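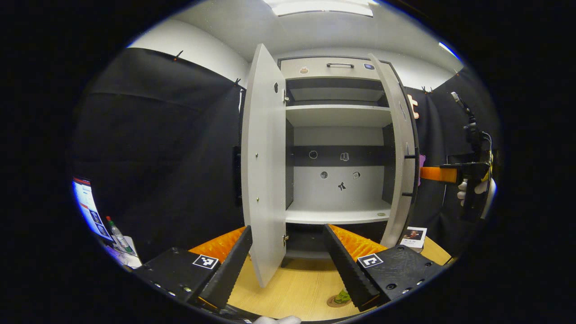

The small white cabinet with both doors open, on the light wooden table.

Flarkport Small Storage Project: progress report to the Gramine Fund
October 12, 2019
3 min read

Search reports Enter a keyword

Dear Ms Begay,

I am writing to inform you of the progress in the second period of the grant. As you know, the project makes and labels small table cabinets for people who have difficulty to remember where their things are kept. The report covers the workshop, the labels and the money.

Cabinets

We have now five cabinets of the Masau pattern. All have the same inside: one drawer at the top with a metal handle, and shelves under it. The doors are white and are hung on silver hinges. Ewan Whitelaw did the assembly and he has changed the order of the work, so the hinges are fitted before the shelves. He tells me it saves him half an hour for each cabinet.

The knobs are still not decided. Our testers with sore fingers preferred a bigger knob, and the supplier Vakulenko has promised samples in two sizes. I do not want to order the full quantity until Siyabonga Nkuna has tried both with his Thursday group.

Labels

In the first period we used written words and the results were mixed. Now we put small printed icons on the back wall of the cabinet, for example a book, a figure and a circle. The drawer has stickers on either side of it, a round one and a blue rectangular one. Khurram Minhas collected comments from 24 people. Most of them found the book at once. The circle was less clear, and several people asked what belongs there. Khurram will draw a new icon to replace it.

A second comment was about the height. For a person who sits at the table, the icons should be a bit lower, otherwise a taller object on the shelf will hide them. We will correct this on the next cabinet and compare.

Small objects

For the trials we use ordinary things of a modest size, such as a little green figurine on a round brown base. I would like to buy more of them, and also some with more weight, as the present set is too light to test the shelves properly.

Money

We spent $1,449 on wood, hinges and paint, and $294 on printing. The printing was higher than planned as the first colour of the stickers faded and we had to repeat them. There is no change to the total we asked for.

Next steps

The new icons should be ready before the end of October. I would be grateful for your answer about the heavier objects, so I can place the order.

With kind regards,
Rosário Cunha
Project coordinator

Related items
Masau pattern: drawing and cutting list
First period report
Notes on knob sizes
How to apply to the Gramine Fund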